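Ticket 679
Subject: Chair latch in room 2 keeps slipping, seat creaks
Opened by: Regula Zürcher
Assigned to: Normand Bouchard
Status: Open, waiting for part

Regula, 9:10 a.m.
The tan seat in room 2 has started to creak when someone leans back. The catch at the front of the right arm also slips. I can push it closed with my thumb and it opens again as soon as weight goes on the armrest. The seat is the Strebel, same order as the one in the hallway. Still usable, but people rest a hand on that side and I don't want a pinched finger.

Normand, 9:45 a.m.
Does it creak with nobody sitting in it? And is the noise from the back or from underneath? Please also check whether it is touching the bed.

Regula, 10:20 a.m.
No noise when empty. It sounds like it comes from low down at the back, on the left. There is a gap to the bed wide enough for my hand, so they are not touching. I took the pillow off the left side and tried again, no change.

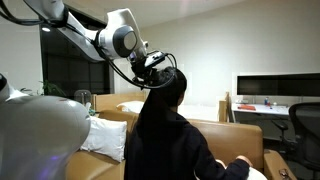
The creak is worse when the person sitting turns to one side. If they sit straight and keep still there is hardly any sound. I have told people to keep their hands away from the catch for now.

Normand, 11:30 a.m.
Came up and turned it over. Findings:

- Left rear leg bolt was loose. Tightened it, two full turns.
- Right rear bolt was fine.
- Felt pad missing under the left rear leg. Replaced with one from the Rillik box.
- Catch: the spring is weak and the screw hole is worn. Put the screw back with a longer one as a stopgap.

Sat in it for five minutes and leaned both ways. Creak is gone on my weight. The catch holds if you close it gently but I would not call it fixed.

Regula, 2:15 p.m.
Thanks. Used it again after lunch and the back is quiet. The catch came open once when the arm was leaned on.

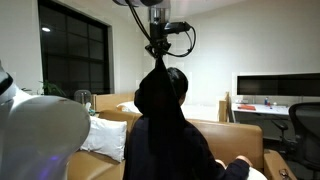 Also, the upholstery on the back cushion is getting dull where heads rest against it. Can I use the Mulen cleaner on it, or will that strip the color? The bottle only says "sealed surfaces."

Normand, 2:40 p.m.
Not the Mulen. Damp cloth with plain water, then dry it. If that does nothing, try the Iken cream on a spot at the back near the floor and leave it overnight before doing the rest.

I have ordered a new catch and spring. Until it arrives I put a strip of tape over the old one, so leave that on. Keep the load on the armrest low and nobody sits on it. The 300 ml Iken is on the second shelf in the supply closet.

Regula, 3:05 p.m.
Found the cream. Will test the spot tonight and write the result here.

Contact the service desk | Back to top
This site uses cookies to keep you signed in. Accept | Settings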